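Section 4 – Folding knits (sweaters, cardigans)

Read Section 3 first if the sweater has buttons.
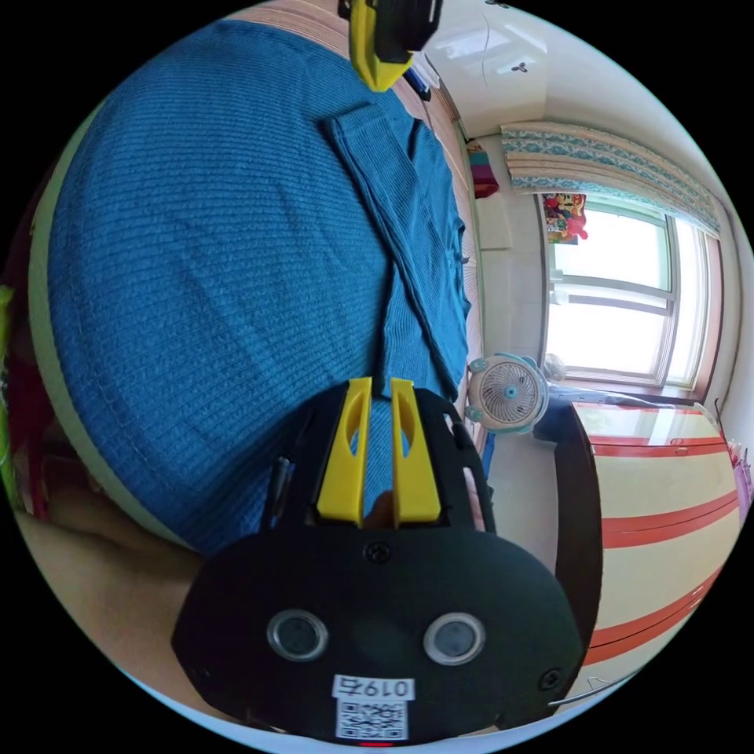
1. Lay it face down. Bed is fine, any flat padded surface.
2. Smooth the body from collar to hem. Go with the ribs, dont pull across them.
3. Fold one sleeve straight over the back. Flatten the ridge with your palm.
4. Same with the other sleeve.
5. Sides in to the middle, then hem up to collar. Thick knits – fold in thirds.
6. Stack on the shelf, heaviest at the bottom.

NOTE: Sleeve keeps sliding off? Shoulder fold is too narrow. Open it up and redo step 3.

CAUTION: No hangers for knits. Shoulders strech and stay that way.

CAUTION: Fold only when fully dry.

Revised July – Maribeth Villanueva

65 shares 40 comments

Related
Section 5 – Jeans and heavy pants
Section 6 – Fitted sheets
Mulport drawer dividers: set-up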